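# How Does Marble Get Its Stripes?

Marble is a stone, but before it was marble it was a different stone, and before that it was mostly shells.

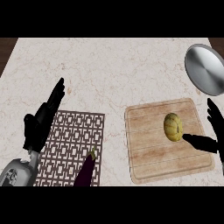

*A countertop of pale cream marble with thin tan veins. It is a computer picture.*

## It starts in the sea

A long time ago, small animals lived in warm, shallow seas. They had shells, and when they died the shells fell to the bottom. More shells fell on top of them, and also mud and broken coral. After a very long time the weight pressed all this together and it became a rock called limestone.

If you find a piece of limestone, look at it with a magnifying glass. Sometimes you can still see a bit of shell inside.

## Then it gets squeezed

The ground under our feet moves very slowly. Sometimes a piece of limestone is pushed deep down, where it is much hotter than your oven at home. It can be 500 degrees Celsius or more! The rock does not melt. It stays hard, but the tiny grains inside it grow and lock together like the pieces of a puzzle. The old shells disappear. Now the rock is marble.

Scientists call this kind of rock *metamorphic*. It is a long word which means "changed in form."

## And the stripes?

Very clean limestone makes white marble. But most limestone is a little dirty. It has clay in it, or sand, or iron. When the rock is squeezed and bent, the dirty parts are bent too, and they become the lines that we call veins.

* Iron can make red, yellow, or brown lines.
* Dark gray often comes from very old plants and animals.
* Green comes from some special minerals.

The lines are never the same in two stones. Raphaël Courtois, who cuts stone in the town of Pendcombe, told me that he wets every block before he cuts it, so the colors show better. One block in his yard has been waiting 14 years, for he can't decide where to put the saw.

## Try it at home

You need 2 colors of modeling clay, one light and one dark. Roll the light one into a thick ball. Put a few thin strings of the dark one on it, then fold it and press hard. Do this three or four times. Ask a grown-up to cut the ball in half with a knife, and look inside.

If you fold it too many times, the colors mix and you get only one dull color. My first ball was like this.

**New words:** limestone, metamorphic, mineral, vein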